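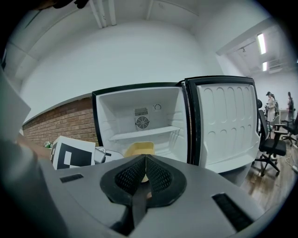 Flornville Energy Forum > Home Solar > Batteries and Backup

Topic: Utility killing 1:1 net metering, add battery now or wait?

17 replies, showing most liked

vvanags
Got the letter from Flornville Electric last night. New export rate starts in January, old customers grandfathered ONLY if you dont change your system. Does adding a battery count as a change?? Letter doesnt say. Called, was on hold 40 minutes, got cut off. Installer (Lalar Solar) says sign this month and we're fine. Of course they do. Anyone been through it?

khoa_v
Read the actual tariff, not the letter. Section on "material modification". Ours said more than 11 percent increase in inverter AC rating. DC-coupled battery on the same inverter didn't trip it. AC-coupled has its own inverter so yeah, could.

vvanags
Mine would be AC coupled. Great.

Prata_I
Disagree with Khoa. A neighbor went DC coupled and still had to file a new interconnection application, and the new application is what put him on the new rate. Rating never came into it. Get it in writing from the utility.

khoa_v
Was that here or over in Wuta? Different utility, different rules.

Prata_I
Wuta. But the language is near identical, I've read both.

khoa_v
Near identical isn't identical. Wuta has no percent threshold at all.

huongq
can I ask the dumb question, why do you want the battery if you keep 1:1? grid is already your battery. only makes sense for outages

vvanags
Outages mostly. We lost power twice last winter. Fridge, furnace blower, wifi. Not trying to run the whole house.

huongq
then get a portable one and an inlet + interlock. doesnt touch the solar, no interconnection paperwork. paid 1788 for mine on sale, ran our fridge and router overnight. electrician was extra

ChienCu
Second the portable idea, but check the furnace blower. Startup surge on mine tripped a small unit every time. And check if it does 120 only or 240. Also an interlock needs a permit here, don't skip that.

Prata_I
Portable won't recharge off your roof panels when the grid is down though. Three cloudy days or three sunny days, same thing, you're driving to find an outlet. People always leave that part out.

huongq
not leaving it out, our outages are like five hours. different if you're way out of town

ChienCu
Can buy a folding panel for it. Slow but it's something.

vvanags
OK so Lalar quoted the Phan battery, 10 year warranty. Anybody have one?

khoa_v
I do, two winters. Fine. App is garbage. It loses the reserve setting after updates so check it before a storm. Mine had gone back to 11 percent once and I didnt notice till the lights went.

Prata_I
Warranty is 10 years OR a throughput limit, whichever comes first. Read that page too. If you cycle it daily for rate arbitrage you hit the limit way sooner than 10.

vvanags
Wouldn't be cycling it daily. Emailed the interconnection dept with the question, asked for a yes or no on AC coupled. Told Lalar I'm not signing till I hear back. They weren't thrilled, said the price is only good thru the end of the month.

huongq
it's always good thru the end of the month lol

khoa_v
Post the reply when you get it, I'd like to see which section they cite.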